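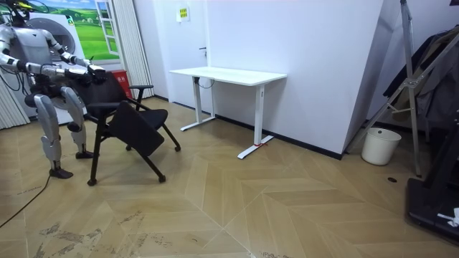
A folding chair is a seat for one person whose frame can be closed flat for storage or carrying. It is used where seating is needed for a short time, as in halls, churches, gardens and places of work. Many folding chairs have no arms, but some, such as a black model with a fabric backrest and a padded seat, are fitted with an armrest and come closer in comfort to an ordinary office chair. The word is usually kept for chairs with a rigid or semi-rigid frame, and smaller folding seats without a back are called stools.

History

Folding seats are known from ancient Egypt, where they were made of wood with a leather or cloth seat. Similar forms were used in Greece and Rome, and in the Middle Ages the folding chair was often a mark of rank. Cheap folding chairs for public seating became common in the nineteenth century, and steel frames followed in the twentieth.

Types

Most designs belong to one of two groups. In the first, the legs cross below the seat and turn on a single pair of pivots. In the second, the seat is hinged to the frame and swings up against the back when the chair is closed. Chairs with arms need further joints, which add weight and make the folded chair thicker.

Padded models are heavier than plain ones and take up more room when stacked. They are preferred for meetings and lectures, where people may sit for several hours.
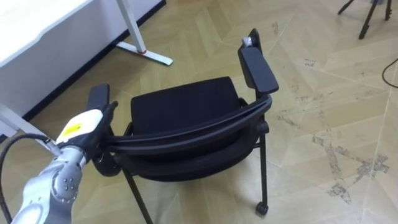 Use in public halls

The town hall at Emholm replaced its fixed benches with 600 folding chairs, which are set out in rows of 20 and put away after each event. The change was described by the historian Abena Eshun in her study of public rooms, which also deals with the smaller hall at Nidholm. Nidholm kept its benches on the balcony and used folding chairs only on the main floor, where dances were held each November.

Care and safety

The pivots should be checked regularly for loose rivets and bent parts. Fingers may be trapped between the seat and the frame, and a chair should be fully opened before anyone sits on it. A typical padded chair weighs about 5 kilograms.

See also

Camp bed
Deckchair
Stool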